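Workshop notebook, Monday, February 2, 2026
Back bench, Rarnville. Upholstery fabric, dye and lightfastness.

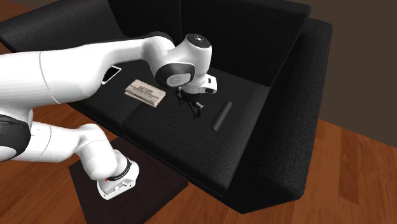
Black sofa behind the dark brown rug, rendered.

Started the day by admitting that the black is a problem. We have been calling it "the black" since January as if there were one of it. There are at least three on the bench this morning and I can tell them apart from the doorway, which is further than most people stand from a cushion.

Strips that came off the south window today (in since early January, one half under card, one half bare):

Jadeo black, plain weave. Bare half has gone brown. Not very brown, more the colour of tea somebody forgot. The covered half looks as it did on the roll. Under the shop strip light you would swear they matched. Take them to the door and they part company at once.

Obeidat black, same weight, tighter weave. Held up well. Slight green cast on the bare half if you tilt it. I was ready to dislike this one on account of the price, so I looked at it several times hoping for worse.

Doment black, the heavy one with the brushed face. Colour is fine. The pile has crushed flat where the clip sat and has no intention of getting up again. Steamed it twice. It now has a flat patch with a shiny rim.

Rub test next, with the crank rig. White cotton over the peg, same weight on top for all three, dry first and then damp. Dry was dull in the good way, hardly a mark on any cloth. Damp was another matter. Jadeo gave up a grey smear straight off and was still giving when I stopped. Obeidat left a faint shadow. Doment left fluff, and under the fluff nothing to speak of.

I then lost count on the second Obeidat run when the phone went, and wrote down 379 turns because that is where I think I was. Discard that run. I have put a line through it on the sheet but kept the cloth, in case anyone wants to see what an unknown number of turns looks like.

Soap trial. Rinsed one Jadeo offcut in cool water until it ran clear, which took 12 changes and most of the patience I had set aside for the afternoon. Dried it flat, put it back on the rig. Smear much reduced. So the stuff on the surface is loose dye that should have been washed off before it reached us, and the mill's finishing is where I would point if asked. I shall be asked.

Whether washing it first does anything for the fading is a separate question and the sample is too small to cut again. Need a fresh length.

Side matter: the grey card. The one we have been using as a reference has a thumbprint on it in what looks like linseed oil. I compared it with the spare from the drawer and the spare is paler. So all the January readings taken by eye against the old card are a touch generous. I have written DO NOT USE on the back of it and put it in the bin, then taken it out again so we have something to check the old readings against. It lives in the tin with the blunt scissors now.

Also, whoever labels strips with the blue marker: it fades faster than the cloth. I spent a good while this morning working out which strip was which from the shape of the pinking. Pencil on a sewn tab, please. It is in the front of this book, in pencil, where it can still be read.

Piping cord. Tried the Obeidat cut on the bias over the thin cord and it puckers at the corner every time. Eased it, clipped it, swore at it. Cut a wider strip and it sat better, though not well. The Doment won't go round the cord at all without looking like a draught excluder.

For the window again from tonight:
Obeidat, 2 fresh strips, one washed and one as it comes
Jadeo, one washed, if the new length turns up
Doment, clipped by the selvedge this time
Plain undyed cotton as a control, which we left out last time and then argued about

Leave in for 7 weeks. Turn the card over at the halfway mark and write down that you did it.

Clean-up: crank rig peg has a burr on the left side, felt it with a fingernail. It may explain the odd streak down the Doment cloth. Took it off with fine paper and wiped it down. Rerun Doment damp before believing any of the above about fluff.

Kettle lead is on the rig's socket. Swap it back before switching anything on.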